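Drei Monate Küchenroboter zur Miete, ein Erfahrungsbericht in mehreren Teilen. Es geht um das Spülpaket von Stimel, weil mich so viele von euch danach gefragt haben. Holt euch einen Kaffee, ich fasse mich bekanntlich ungern kurz (1/11)
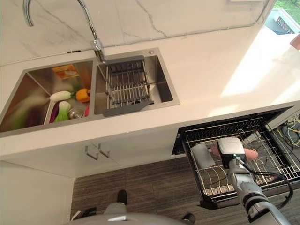
Spielzeugwurst im Geschirrkorb, Gemüse noch im Becken. Probelauf, 21.05.2026

14 Kommentare · 38 Mal geteilt

Erst mal, was man da eigentlich bekommt: Stimel vermietet einen Arm auf fahrbarem Unterbau, dazu die Software Prultomero und eine Einweisung per Video. Kaufen kann man das Ganze auch, aber bei dem Preis musste ich mich kurz hinsetzen. Die Miete liegt bei 500 Euro im Monat, Versand und Abholung inklusive (2/11)

6 Kommentare · 9 Mal geteilt

Zum Üben nehme ich Spielzeuglebensmittel. Pak Choi, Aubergine, Paprika, alles, was eine gut sortierte Kinderküche so hergibt. Die Formen sind herrlich unterschiedlich, und wenn mal etwas auf den Boden fällt, hebt man es auf und macht weiter. Mein gutes Geschirr durfte erst viel später mitspielen (3/11)

11 Kommentare · 7 Mal geteilt

Die Einrichtung hat mich 70 Minuten gekostet, und davon habe ich einen guten Teil nach dem Netzteil gesucht, das in einem Extrakarton lag. Prultomero führt einen freundlich durch alles durch: Küche abfahren, Spüle markieren, Spülmaschine markieren, fertig. Die deutsche Übersetzung holpert noch – aus dem Geschirrkorb wird an einer Stelle der »Tellerkäfig«, den Ausdruck habe ich inzwischen übernommen (4/11)

22 Kommentare · 16 Mal geteilt

Was richtig gut klappt, sind Becher. Hinfahren, von oben greifen, absetzen, das macht er mit einer Ruhe, die ich morgens selbst nicht habe. Auch längliche Sachen gehen ordentlich, solange sie nicht zu dicht an der Wand vom Becken liegen (5/11)

4 Kommentare · 5 Mal geteilt

Schwieriger sind flache Dinge. Ein Tablett am Beckenboden, ein Schwamm, ein dünnes Brettchen: Da tastet er lange herum und fragt dann über die App nach Hilfe. Nach 9 solchen Nachfragen an einem Abend habe ich die Benachrichtigungen stumm geschaltet, ich gebe es zu (6/11)

13 Kommentare · 8 Mal geteilt

Sonnenlicht ist auch so ein Thema. Meine Arbeitsplatte ist weiß, und wenn mittags die Sonne draufscheint, wird er merklich vorsichtiger. Der Kundendienst hat mir geraten, in den Einstellungen den Modus »helle Küche« zu wählen. Den findet man drei Menüs tief, aber seitdem ist es besser geworden (7/11)

3 Kommentare · 4 Mal geteilt

Apropos Kundendienst, den muss ich wirklich loben! Immer am selben Tag eine Antwort, immer von einem Menschen, und einmal sogar mit einer kleinen Zeichnung, wo genau ich den Unterbau hinstellen soll (8/11)

7 Kommentare · 6 Mal geteilt

Zum Vergleich hatte ich voriges Jahr im August das Surdu-Set zur Probe. Günstiger und leiser, aber fest an der Arbeitsplatte verschraubt, und bis in den unteren Korb kam es bei mir nie. Wer nur sortieren lassen will, ist damit vielleicht sogar besser bedient (9/11)

19 Kommentare · 11 Mal geteilt

Würde ich es weiter mieten? Noch einen Monat ja, vor allem aus Neugier. Zeit spart mir das Ding bisher keine, dafür schaue ich viel zu gern zu. Bei Jaltitside gibt es übrigens ein Forum, in dem Leute ihre Greifeinstellungen tauschen – da habe ich mehr gelernt als aus dem Handbuch (10/11)

9 Kommentare · 12 Mal geteilt

Fragen gern hier drunter, ich antworte allen, nur manchmal erst abends. Und falls jemand weiß, wie man ihm das Greifen von Teelöffeln beibringt, bitte dringend melden (11/11)

31 Kommentare · 10 Mal geteilt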